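Likside Cell 2: The January Service
Posted Jan 16, 2025

Cell 2 is the two-armed one at the back of the Likside shop, and it gets its setup checked twice a year whether it has been behaving or not. It has not. Since August it has logged 399 stops, 61 of them for a tray it believed was somewhere else. Sibusiso Mahlangu does the checking. I hold the clipboard and am told not to lean on things.

We run every change in the simulator first, where a bad waypoint costs nothing and the floor is always clean.
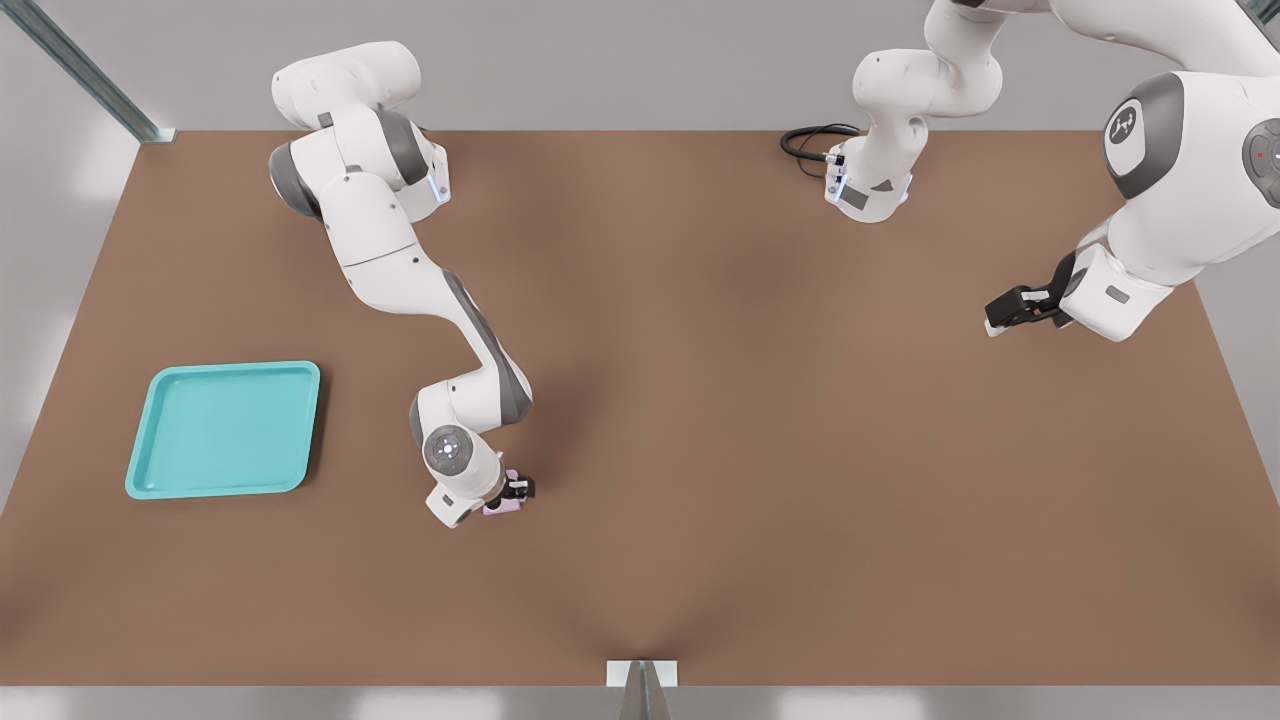
Left arm holding the pink block beside the teal tray, right arm with its gripper open. Simulated cell.

The tray position in the model was the one to argue over. Sibusiso moved it 34 millimeters and reran the left arm's program 50 times - I made coffee. After that came the fingertip pads, the base bolts and the cable on the right arm, in that order, as laid down in the Pretorius checklist we inherited and have never dared to edit.

Next service is in August. The clipboard is available to anyone who wants it.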